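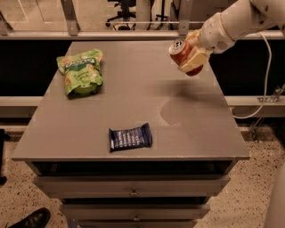 1/8 The Stockdale Staff Canteen Service is changing the way snacks and canned drinks are provided on the Drendstead site. The new arrangements apply from November and are set out in the posts that follow.

2/8 Each floor will have one snack point. Items for collection are placed on the top surface. Reserve stock is kept in the drawers underneath and is not for general use.

3/8 The standard selection is one bagged snack, one wrapped bar and one canned soda per person per afternoon. Staff on the late shift may collect a second bar after 6 p.m.

4/8 The service currently supplies 600 portions a week at Drendstead and expects to supply 1,000 once the Eltside building reopens. Orders for Eltside should be sent to the Drendstead office until further notice.

5/8 Snack points have gray tops and gray drawers, so a green bag or a red can left behind is easy to find at closing time. Items left out overnight will be returned to stock if unopened.

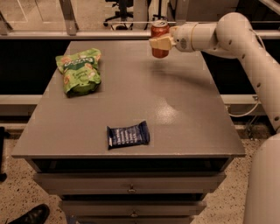 Stuart Marsden asked in a reply whether the bars could be kept in the top drawer, as people on his floor tend to set hot mugs down next to them and the chocolate ones suffer. The service has noted the point. Bars will stay on top for the present, and mugs should be kept off the snack points altogether.

6/8 Cans must be stood upright and kept away from the front edge. Spills should be wiped up at once with the cloths provided. Marks that do not come off with water should be reported to the canteen desk.

7/8 A charge of 50 cents applies to each additional can. Payment is made by staff card through the Skotico terminal on the ground floor. Cash is not accepted at the snack points.

8/8 Staff with food allergies should read the wrapper before opening any item, as the selection changes from week to week. Ingredient lists are available at the canteen desk on request.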